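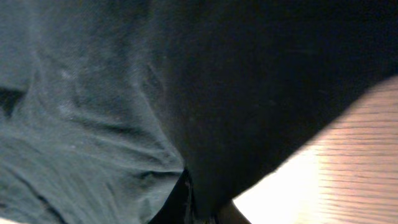

Fig. 1. Two cloths, greyish teal and near black. Note which one creases more.

Household Textiles, handout 6: Folding and the claims made for it
Hiba Majali

Read this before Tuesday's session and bring one garment you don't mind having handled by other people.

Most of what is written about folding is written by people who are selling drawers. I have been teaching this unit long enough to have seen four "systems" come and go, and each promised less ironing, more space and a calmer home. I'd like you to treat all of them, mine included, as guesses until you have tried them on your own cloth.

1. What a crease is

A crease is a bend that the fibres have been persuaded to keep. Weight, warmth, damp and time all help. The Dudard leaflet in your pack says that a correctly folded shirt "will not crease". Any folded shirt is bent somewhere. What you can choose is where the bend falls and how sharp it is.

Go back to Fig. 1. The teal cloth has a soft, slightly fuzzy face and is covered in ridges. The dark one looks smoother, but be careful with that. Very dark cloth swallows light, and wrinkles you would spot at once on a pale fabric can hide in it. Students mark dark garments as "well folded" far more often than they deserve. Use your fingers, or tilt the thing towards a window.

Lint, on the other hand, shows on nearly everything. It has nothing to do with folding, whatever the leaflet implies.

2. The surface

You need a flat surface bigger than the garment when it is spread out. A bed is too soft. The floor is fine if it's clean and your knees allow it. A table is best, and an ordinary wooden one will do. I see no case for the padded Rikard folding mat, which is a tea towel with ambitions. 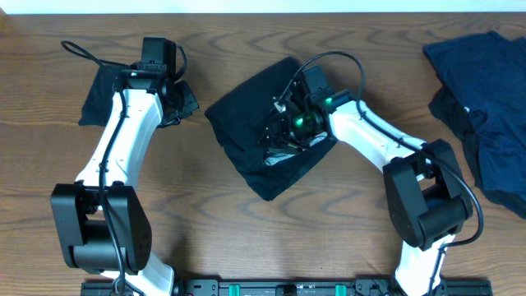 Page last changed: February, by R. Munteanu (section 3 reworded)

3. Picking up

Nearly every method starts with the garment already flat and face down, which skips the hard part. Cloth out of a basket arrives as a lump. If you lift it from the middle, the rest bunches and hangs on either side, and you have learnt very little about which way up it is.

The usual advice is to find two neighbouring corners and let the rest drop. It's sound for a towel or pillowcase. For a T-shirt, look for the shoulder seams instead. For anything with a hood I have no rule that works, and I distrust those who say they have.

Rodica Munteanu prefers to find the hem first and run a hand along it until it ends. It is slower. It also fails less, at least in our own trials, which were small and not at all blind.
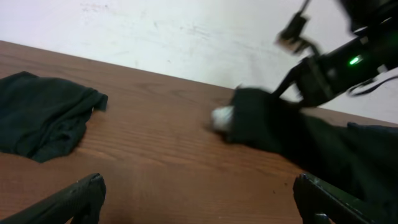

Fig. 2. Dark green cloth, one piece in a heap and a garment partly lifted.

Look at the edges in Fig. 2. There is a raised flap on the heap and a corner trailing from it, and either might be where you would start. Decide which before you read on, and write down why. We'll compare answers in class and I expect them to disagree.

4. How good is good enough?

Issa's pamphlet asks for every fold to be within 20 mm of true. I can't find where that figure comes from. The Brosdale survey, which is quoted everywhere, had 1,092 replies and asked people whether they felt tidier. It didn't look in a single cupboard.

My own test is duller. Can you pick the bundle up with one hand, move it to a shelf and put it down without it opening? If so, stop. A rough rectangle passes.
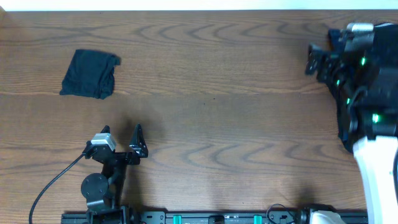

Fig. 3. A loosely folded dark cloth, upper left. Pass or fail?

The outline in Fig. 3 is taller on one side than the other, with a bunched corner at the top and an uneven one lower down. I would want to lift it before giving a verdict. Rodica would fail it on the corners alone. You may side with either of us, provided you say what the cloth is for. A duster and a work shirt shouldn't be held to the same standard.

5. For the session

Fold your garment twice by any published method and twice by habit. Time all four. Leave the last one under a book overnight and note where the creases are in the morning.

Write this up in 200 words or fewer. Include the attempts that went badly. "It looked neater" won't earn marks unless you tell me what you compared it with.

Reading: course pack, page 36 onwards. Skip the foreword.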